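September, workshop notebook, mid-afternoon

Giveaway for the Cedetmont paperback closed at noon. The form shows 369 entries. I took out 23 that came in twice under the same email and left the rest alone, even the ones with no answer to the question. Next time make that box required.

Draw script ran fine on the second go. First go it read the header row as an entry and picked it. Fixed by skipping line one – the old Skoltoso script had the same fault, so I have changed it there too.

Page views for the post stand at 3784, most of them from the Clondus listing. The newsletter link brought in 315. Worth asking Clondus earlier for the next book, before the review copies go out.

Winner's email is drafted but not sent. Waiting for the publisher to say whether they post overseas. If they don't, the rules need a line about it, and the line has to go above the form where people will read it. 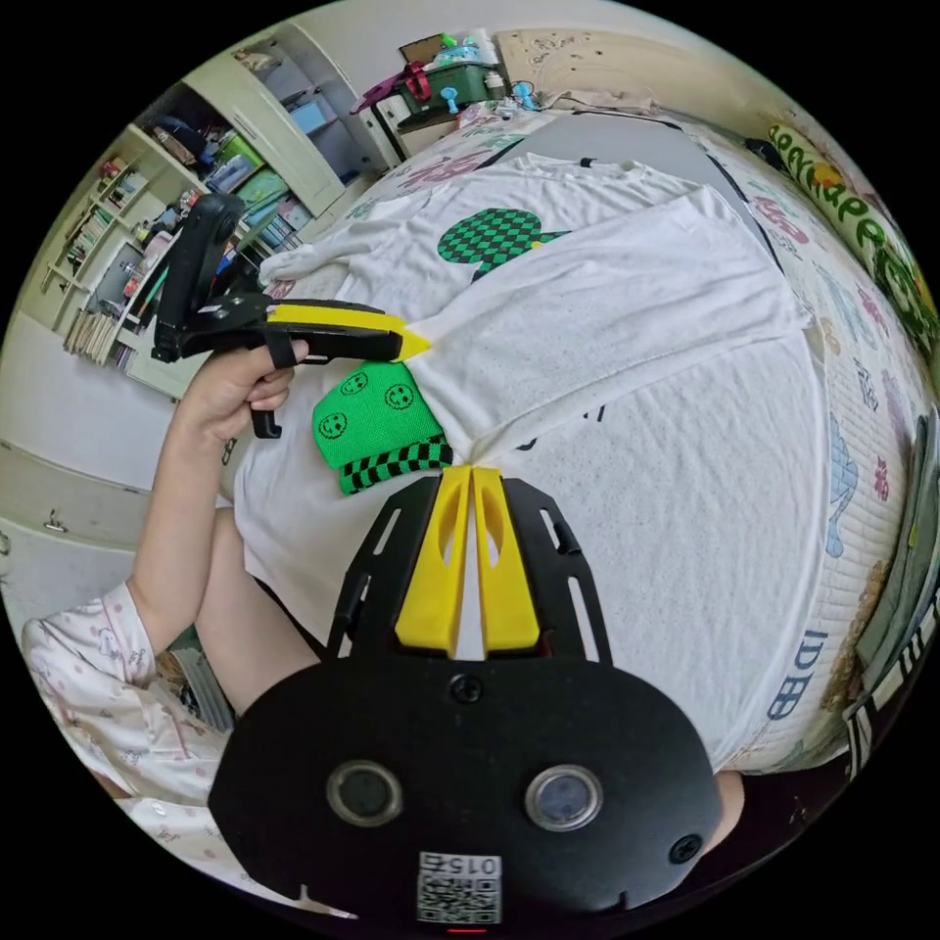
Still to do: take the form down, put the closed notice on the post, delete the addresses once the book has been posted. Lâm is the next title and has an extract to go with it. I would like to try a shorter entry period for that one – most entries came in the first few days and the last week added very little.

Contact | Copyright, all rights reserved | Back to top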